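Section 6. Sorting loose bricks by colour

This section covers sorting mixed building bricks into the Tendero brick bins. Read Section 3 (Unpacking and cleaning) first if the bins are new.

6.1 Preparing the table

1. Clear the table and lay a cloth over it. A cloth stops the bricks sliding and cuts down on noise. A pale cloth with a light print is suitable. Avoid thick fringes or raised stitching, which catch on the studs.

2. Smooth the cloth from the middle towards the edges.

3. Place the bins side by side near the back edge, with the long sides parallel to it. The order used in this guide is black, translucent, yellow.

4. Assign one brick colour to each bin. The colour of the bin need not match the colour of the bricks. In this guide orange bricks go in the black bin and green bricks go in the yellow bin. Red bricks go in the translucent bin.

5. Tip the mixed bricks out in front of the bins.

CAUTION: Do not tip from a height. Bricks bounce and may leave the table. Small parts are a choking hazard for children under 3.

6.2 Sorting

1. Spread the pile until most bricks lie separately. Pull apart any that are joined.

2. Begin with the colour that has the fewest bricks left in the pile. Clear it completely before going on to the next.

3. Place bricks in the bin. Do not throw them.

4. Leave the most numerous colour until last. The translucent bin may therefore stay empty for much of the job.
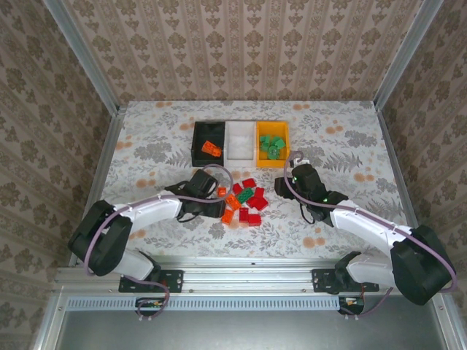
Rosaura Escobar: I do it the other way round and take the reds out first. With the big colour gone, the odd green one is much easier to spot. Step 4 could say that either order works.

Either order gives the same result. The order in step 2 is preferred for small piles, where the last colour can be moved to its bin by the handful without further checking.

5. When the table is clear, look under the folds of the cloth and behind the bins.

6. Check each bin for stray colours. Orange and red are the pair most often confused under warm lighting. Move the bin to daylight if in doubt.

NOTE: Do not fill a bin above 9 cm. Bricks piled higher than this will prevent the lid from closing.

6.3 Bin positions

Keep the bins in the same order for the whole job. If a bin has to be moved to make room, put it back before sorting continues. Leave the cloth in front of the bins free for the pile. 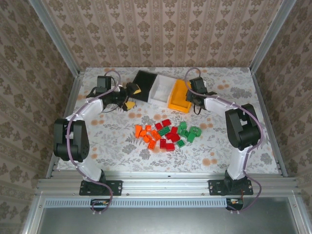 Fig. 6-2. Table with patterned cloth, all three bins apparently empty.

6.4 Putting away

1. Fit the lids and press down at all four corners.

2. Shake the cloth out over a tray.

3. Store the bins flat. For stacking limits, see page 68.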